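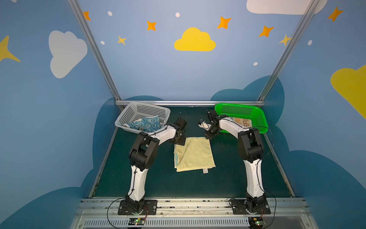

Open day at the Howlader towel mill, Landton
December 2020

I have wanted to get inside Howlader ever since I moved to this side of the river, and this month I finally did. The mill opens its doors once a year. Places were limited this time, with masks on and groups of four, so I signed up the minute the list went live and still only got the last slot of the afternoon. I didn't mind. By then it was getting dark and all the windows of the weaving shed were lit up yellow — what a sight to come around the corner to!

Our guide was Vasanthi Gunawardena, and she started us in the yarn store. It smells like a barn in there, dry and a little sweet. Cones of cotton go up to the ceiling on steel racks, and she let us handle a few of them. The yarn for the loops has hardly any twist in it and you can pull it apart with two fingers. The yarn for the base cloth is much tighter, and I couldn't break it at all (I tried, and have a red line across my finger to show for it).

Then through two sets of doors into the weaving shed. The noise is something you feel in your teeth. They hand out ear defenders at the door and after that all the talking is done on a little whiteboard, which Vasanthi had clearly done many times before. She drew the whole thing for us in a few strokes. A towel loom has two sets of lengthwise threads, one kept tight and one kept slack. A few crosswise threads go in loosely, then get shoved up against the cloth all together, and the slack threads have nowhere to go, so they pop up as loops. I've dried my face on those loops every morning of my life and had no idea. I stood at the loom nearest the door until my group had moved on without me.

There are 18 looms in the shed. The oldest came second-hand from a mill in Rillberg that closed, and the weavers are fond of it even though it needs the most attention. It was running a plain white bath towel, and the newer one beside it was on a border pattern. 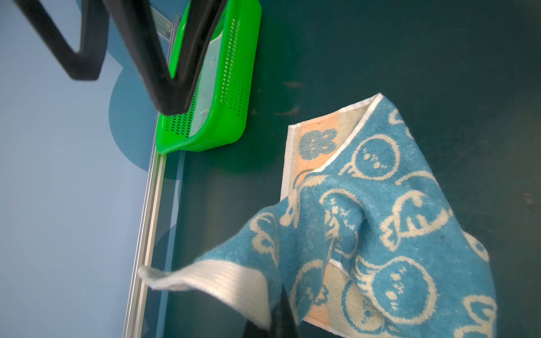
Vasanthi said the border is the part customers complain about most, and always for the same reason. It's flat weave with no loops, it shrinks at a different rate from the rest, and after a few hot washes it pulls in and the towel goes wavy. Howlader now washes a sample from each new border 30 times before it goes on sale. Some lovely ones have been dropped that way, and she keeps the rejects at home and uses them.

Dyeing and washing come next and you only see those from a walkway, behind glass. It was steamy and hard to make out much. The dye house was between batches when we got there, so if you go next year I'd ask for a morning slot.

The cutting and hemming room was my favorite. It's much quieter, with a radio going, and everybody sits near the windows. The long edges get hemmed by machine in one pass, then the towels are cut apart and the short ends are done. Piyumi Amarasinghe let me try a hem on an offcut. Mine looked like a mountain road. Hers took a few seconds and was dead straight, care label caught in the seam and all, while she chatted to the woman at the next table over her shoulder.

We also got to see the print corner, where they do short runs for gift shops and schools. Printing on looped cloth is a headache, so one face gets sheared down first to a kind of velvet and the design goes on that side. The back keeps its loops for drying. I asked if the sheared side dries worse and got a cheerful yes.
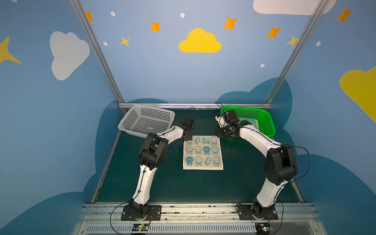 Vinh Vũ, who was in my group, wanted to know why anyone would buy a printed towel in that case, and answered it himself a minute later in the shop by buying two. Children pick them, he said, and a towel a child has picked gets hung up. His own question was about fabric softener, and he came away converted: leave it out, it coats the loops and they stop soaking up water. A bit of vinegar in the rinse now and then is what they suggested to him.

The tour ends in the old counting house, where there's a small display of order books and pattern cards. The page left open was for order no. 1079, bath sheets for a hotel in Flaneck, written in the most beautiful brown handwriting, with a scrap of the actual cloth pinned to the corner. I could have stayed an hour with those books.
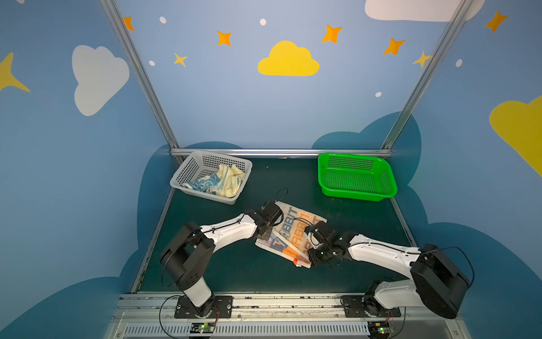 Printed cloth on the dark green tabletop, with clouds and stars on the walls.

A few practical things. Parking is behind the mill and fills up early, but the bus from Landton station stops right at the gate. The tour is free. Wear flat shoes, and don't wear black unless you enjoy picking off lint — I was still at it on the way home. The seconds shop takes cards now, and the hand towels with crooked borders are by the till.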